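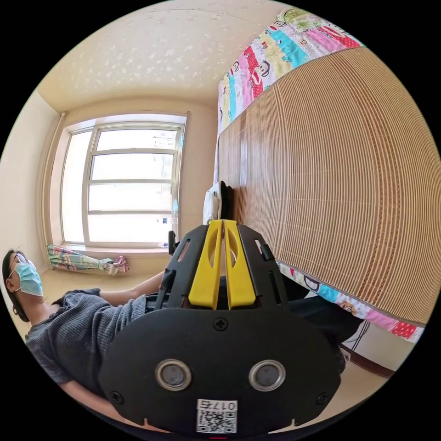
Gripper in the bedroom, bamboo mat on the right

Handheld grippers, one bedroom, 858 demos: keep them or start over?

Sylvie Dufour
Posted in Tudumico Help > Data collection

We are collecting laundry demos with a pair of handheld grippers, one per hand. The tasks are picking up a cloth, straightening it and folding it, then the same with a shirt. We have 858 demos so far, all from the same room. I know the ceiling of that room better than I know some of my cousins.

The trained policy is fine on the cloth. On shirts it grabs a fold near the collar, pulls, and then seems to lose interest in clothing altogether. My partner on this says we need more data. I would like to hear from someone who isn't also paid by the demo.

What I can tell you:

Each demo is 16 to 34 seconds long. Both grippers are recorded, each with its own camera. We throw out a demo if tracking drops, but we don't throw out clumsy ones. Most of the shirt demos were done in one long July afternoon, and I suspect my standards had gone home by then.

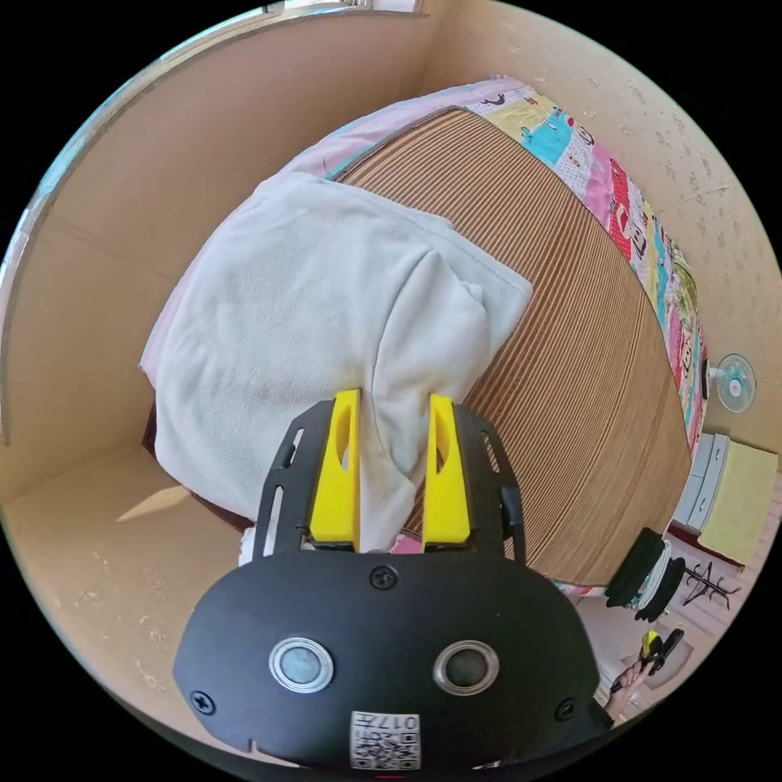
Fingers on the near edge of the white fleece, other gripper at lower right

Two things I'd like to know. Is the one-room problem as bad as people say, or can I get away with changing the bedding? And should clumsy demos stay in? I've read both "always" and "never," sometimes from the same person.

Sandhu
3 replies on this board

more data

also different rooms

Mostell
Regular

Sandhu isn't wrong, just brief. I'd sort what you have before adding to it, though. Watch thirty or so of the shirt demos at double speed and write one word next to each: fine, fumble, or mess. It's a dull evening. You'll find that "clumsy" covers two very different things.

A fumble is when the fingers miss the cloth, you back off and go again. Keep those. The policy will miss too, and it needs to have seen what a second try looks like. A mess is when you stop to think with the gripper hovering, or bunch the fabric up and flatten it with your knuckles. Take those out. A pause in the demo teaches the policy to pause, and it's very good at pausing already. "Loses interest" sounds to me like forty copies of you wondering what to do next.

As for the room, changing the bedding helps more than doing nothing and less than going next door. The camera sees a lot past the fingers. If the same wall is behind every shirt, the wall becomes part of the instructions.

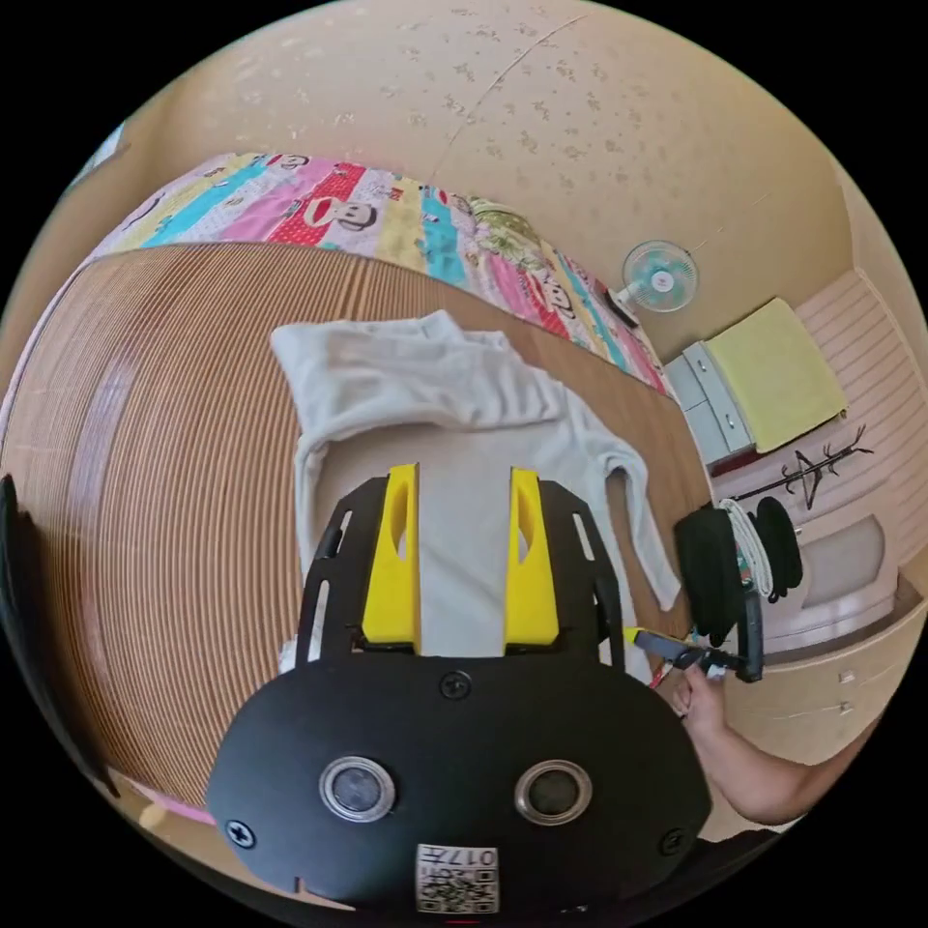
Shirts also have a starting-pose problem that flat cloths mostly don't. A square of fleece has four corners, and any of them will do. With a shirt the first grab decides everything after it, so you need plenty of different first grabs. Take yours with the collar and upper body crumpled and one sleeve out to the right, ending in its cuff. That's a good start, so long as it's one start among many. Turn the shirt around, tuck a sleeve under, drop it from waist height and accept what you get. If you arrange it neatly each time you're gathering examples of your own tidiness.

I'd also log which hand makes the first move. We never did on the Birkmont set, and had to go back through all of it.

Sylvie Dufour

Did the one-word thing. Twelve in, and nine say "mess." One says "lunch?" in my partner's handwriting.

Will drop the pauses, retrain on what's left, and try the hallway with a folding table. My mother has offered her living room on the condition that the laundry is hers and it stays folded.

Mostell
Regular

Take the living room. Do the dropped-shirt starts there first, and keep a handful of them out of training so you have something to test on.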